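The Cloth Comes Back to the Table

For years the tablecloth was something that stayed in a drawer until October, when the relatives came. Now it is selling again, and the buyers are mostly people under 35 who rent small apartments.

Plernari, a fabric shop that has cut cloth by the yard for 27 years, stocks 80 table prints. Plain white linen is the slowest of them. Gingham sells best, followed by fruit and cartoon animals.

Price is part of it. A decent cotton cloth costs less than refinishing a scratched table, and it can be changed with the season. Renters also like that it hides furniture they did not choose.

Coated cotton wipes clean but holds a crease - store it rolled. Untreated cotton softens with washing and will shrink a little the first time, so buy it a few inches long.

Pattern matters more than most shoppers expect. A small check hides crumbs and faint stains well, and a busy print does the same for drips from cups and cans.

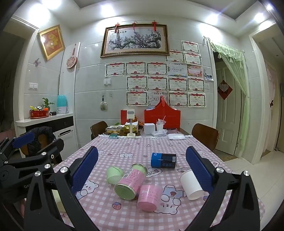
Getting the Size Right

Measure the top, then add twice the drop you want on each side. Eight inches is enough for everyday meals.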